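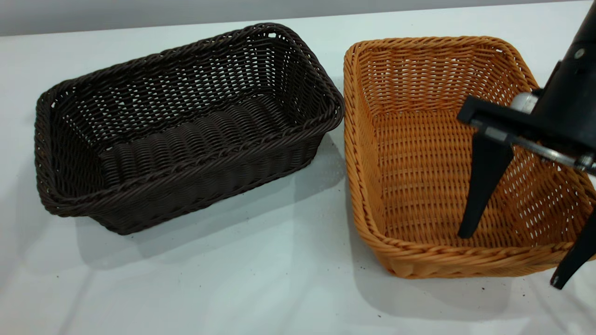 Visit to Vevum, Jerkdale
2 June 2023

Our group had wanted to see this place since December, when Linnea Berge gave a short talk at our evening class and said we could come any time. It took a while to agree on a day. In the end five of us went by train and walked from the station, which I don't recommend, as the road has no footpath after the petrol station.

Vevum rents the upper floor of a former printing house. Linnea met us at the door and gave us visitor badges and coffee. I expected a big hall with fences and warning lights. What I saw was more like an office where someone has put robot arms between the desks.

The company doesn't build robots. It gathers examples. A person guides an arm through a small job, the arm's movements and the camera pictures are stored together, and later a learning program studies many such recordings and tries to do the job by itself. Linnea calls one recording an episode. A good operator makes 80 of them in a day, she told us, and a new one is happy with 36.

The station we watched longest was for baskets. There were two on a white table, one dark brown and one more orange, both woven in that plastic rattan style you find on a breakfast buffet. The job has the name "Minja" on their list, after the student who first wrote it down. The arm must take hold of the orange basket by its wall and place it inside the brown one, or as far inside as it will go. One finger of the gripper goes down into the basket and the other stays outside, and then they close on the wall between them.

I asked why baskets. Bianka Somogyi, who was operating that morning, said that a woven wall is difficult because it has many small holes and the camera can see the table through them. Also the wall bends when you squeeze it. A wooden block is always the same block, but a basket gives a little, and people correct for this with the hand without thinking about it. She wants the recordings to have these small corrections in them. If an operator makes a bad grip and then repairs it, they keep the episode and put a note on it. Only when something falls on the floor do they throw it away.

Between two episodes she moved both baskets by hand, turned one of them a bit, and started again. I thought at first she was being careless with where she put them, but this is the point. If they always stand in the same place, the program learns the place and doesn't learn the basket. There is a printed sheet with positions for the lazy days, she said, but she doesn't like it.

Two of us were allowed to try. You hold a handle with a trigger and the arm follows you with a very small delay. My first try pushed the basket across the table. At my second I had the wall between the fingers, but I lifted too quickly and Bianka said "slower, slower" until I put it down again. I asked if my episodes would be used. They were deleted, politely.

After lunch Linnea showed us the program they use for checking recordings, Gestitz. It plays them at double speed, and one person watches and marks the moment of the grip and the moment of the release. It is slow work and I found it a bit sad to sit there in the dark corner with it, but the man doing it had headphones on and seemed content. I wanted to know how many episodes are enough for the basket job. Linnea said she gets this question from every customer and she still has no number to give them.

Some practical notes for the next group. Take the bus, line 2, from the station. The stairs are steep and the lift was out of order. Photos are fine at the tables but not of the screens. Wear shoes you can stand in, as there are few chairs near the robots. Bring your own lunch, because the bakery in Jerkdale closes at noon on Fridays.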